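The Fitley is a carbon travel tripod sold by Telavmont, and the maker says it's all a landscape photographer needs. I'd take that with some salt. It costs $139, folds small enough for a daypack, and holds a mid-size camera well on a calm day. Calm days are rare where most of us want to shoot.

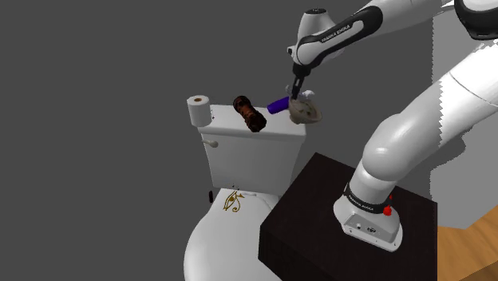
Does it stay steady in wind?
Only with weight on it. Hang your bag from the center hook and keep the column down, or long exposures will come out soft.

The legs lock with twist collars, which I've never liked in sand. Shota Tamura took one up the Kamata ridge trail in April and had to rinse grit out of two of them - the page on the box calls them "sealed." The ball head is better than I expected, though the pan 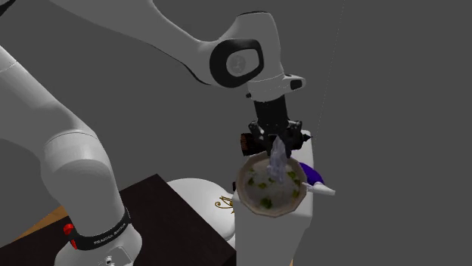 lock slips a little with anything longer than a 300 mm lens. Telavmont says a firmer head is coming. They said that about the Jaso, their last tripod, and I'm still waiting.

**In the box:** tripod, ball head, quick-release plate, hex key, thin carry bag
**Leg sections:** 8 in the set we sell as spares
**Warranty:** 2 years, legs only

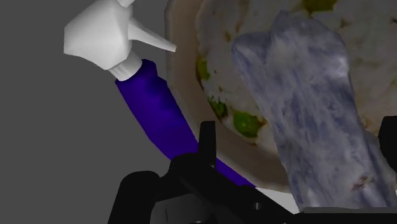
Can I use my old plate with it?
Most standard plates fit, but try yours before a trip. Bring it to the shop on a Thursday and we'll check it at the counter.

Returns are fine if the feet are clean.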